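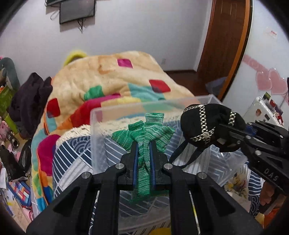 January
By Joris Vanhove

Listell is a desktop reference tool covering royal houses, succession rules and the constitutional powers of heads of state. I used version 16 for a month while checking footnotes for a book on appointed upper chambers.

The database holds 3,049 entries. Each entry gives dates of reign, the legal basis for the title and a list of formal powers, with the article of the constitution where one exists. Search is fast. Filters for elective and hereditary systems work as labeled, and they can be combined with a date range.

Coverage is uneven. Europe after 1815 is thorough. The Gulf states get short entries with few sources, and the Malaysian rotation is explained in a single paragraph that leaves out the deputy. I compared 107 entries against my own notes and found four wrong regency dates — all of them before 1900.

Export is the weak point. Footnotes come out as plain text and lose their italics. The family tree view stops at 378 names and gives no warning, so larger houses have to be printed by branch. Fondirex, which costs more, has no such limit but lists no powers at all.

The manual, by Samah Nasr, is clear and has a good index. I would buy the single-user license again. Libraries should wait until the export is fixed.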